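Opinion > Everyday Things > Kitchen and Table

Lay the Bottle Down

I want to make a case for the plain plastic water bottle, and in particular for the plain plastic water bottle on its side. I know how that sounds. I've spent most of the summer and a good part of the fall thinking about it, and I'm more convinced now than I was in July, when I helped set out water for a long outdoor lunch in Navarrete and had 348 bottles to find a home for.

We stood them up, of course, the way everyone does. They looked like a crowd waiting for a bus. Every time a guest reached across the table for the bread, a bottle wobbled, bumped its neighbor, and half a row went over (a wonderful sound, if you're not the one setting the table). By the time the soup came out I had started laying them down on purpose, one behind each plate, and the whole table calmed down. People could see each other! They could pass a dish straight across without steering around a little forest of white caps.

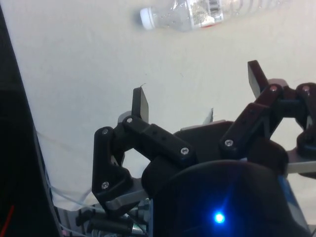
There's also the matter of what a bottle is like to look at. Standing up, it's a label with some water behind it. Lying down, it's a long clear thing with ridges that catch whatever light the room has. The ridges are a lovely bit of everyday design, and I never gave them a thought until I had so many of them under my hands. They stiffen thin plastic, they give your fingers something to hold, and they throw small bright lines along the side. Glass gets all the praise, and I love glass, but a ribbed plastic bottle on a pale tabletop can hold its own.

The usual objection is that bottles roll. They do, on a bare, slick surface, and more so on a table with a lean to it, like the one in my kitchen. The answer is cloth. A tablecloth with a few wrinkles in it is the best bottle holder I know, and I'd go further and say that we iron our tablecloths far too much. A fold is a tiny wall. A rumpled patch is a place for something to rest. My aunt in Lusisby pressed hers until you could have skated on it, and everything round went straight to the floor. I use an old white one now that hasn't met an iron in years, and I wouldn't trade it for anything.

And then you want a tray. I came to trays late and I've got the zeal of a convert, so bear with me. A tray tells people where things go without a word being said. It gathers up the loose stuff, the caps and spoons and orange peel, and it lets you carry the lot away in one trip. The good ones have a low rim and a bit of a lip at each end for your hands. They don't need compartments, rubber feet or a slogan. I'd choose a strong color too. Red is my favorite, for the simple reason that I can find it at the end of a party. 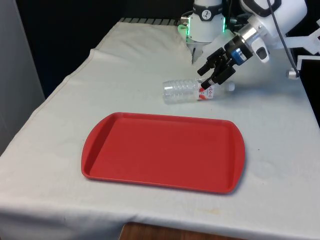 I'd leave the tray empty at the start of the meal, which is where I part ways with most of my friends. They want it full from the first minute, with napkins fanned out and glasses in ranks. I think an empty tray is an invitation. Somebody will put the first thing on it, then somebody else will, and before long the table is half cleared and no one has been asked to help. I tried this at a supper for 14 in Bustia and didn't carry a single fork myself.

I can hear the reader who wants to know why there are plastic bottles at all. Fair enough. At home I drink from the tap and I'd like everyone to be able to. But there are plenty of rooms and fields where the tap is far away, and if we're going to have these bottles we may as well treat them decently. Peel the label if your recycling people ask for it, put the cap back on, and refill one for the walk home. I've had the same bottle going since a trip to Elarano, and it has picked up a dent that fits my thumb.

So next time you set a table, try it. Throw on the wrinkled cloth, put the tray in the middle, and lay the bottles down behind the plates. Check the caps first. I forgot that once, and I still owe a neighbor a new cushion.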